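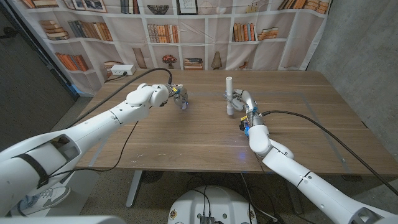
Two arms, one walnut-brown table.

I moved my newsletter off Flurnex in March 2018 and have been asked twice for the numbers, so I am writing them down.

The list had 1657 addresses when I exported it. Flurnex bills by stored address, including the ones that unsubscribed years ago. Prudus bills by message sent. For a list that gets one mailing a month, the second model is cheaper, and that was the whole reason for the move.

Before importing, I cleaned the file. I removed everyone who had not opened or clicked in 20 mailings, a group of 423. Open tracking depends on a small remote image, so a reader who blocks images looks the same as a reader who left. I sent that group one plain text message with a single link to stay on. The rest of the file went straight across.

The import took three tries. Flurnex writes its export with semicolons and puts the signup date in the same column as the signup page. Prudus wants commas and separate columns. On the first try every contact arrived with no date. On the second the dates were read day first. Splitting the column in a spreadsheet and writing the year first fixed both.
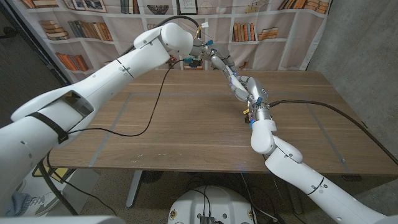 Trevor Girard wrote to say that I had cut too deep, and that he would have kept the silent addresses for another six months at a lower sending rate. His view is that a mail provider looks at complaints long before it looks at opens, and that silent readers rarely complain. He may be right. I have no complaint data from Flurnex older than 90 days, so I can't check it against my own list.

Authentication was the slower part. Prudus gives you two DNS records for signing and one for the return path. My domain is held at Gauthier, whose control panel adds the domain name to the end of every host field. If you paste the full host name, you get the domain twice and the check fails without saying why. Enter only the part before the domain.

I also split the list by interest, using the link each person had clicked most. The analytics group came to 801. Csenge Hegedűs has a script for this in Fota, but I did it with a pivot table and it was fine.

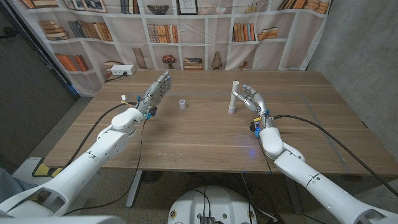

Do you need to warm up a new sending domain for a list this small? I did, over four days, starting with the readers who had clicked most recently, and I would do the same again for any list over a few hundred.

Still open: the welcome message goes out twice if someone signs up from the sidebar form and then confirms on a phone. Prudus support has the ticket. I will look at the click figures again in August.

Shares: 14
3 comments

Search this blog Go

Related posts
Reading a bounce log line by line
Subject line tests on a small list
Why I stopped using link shorteners
Plain text or HTML for a monthly mailing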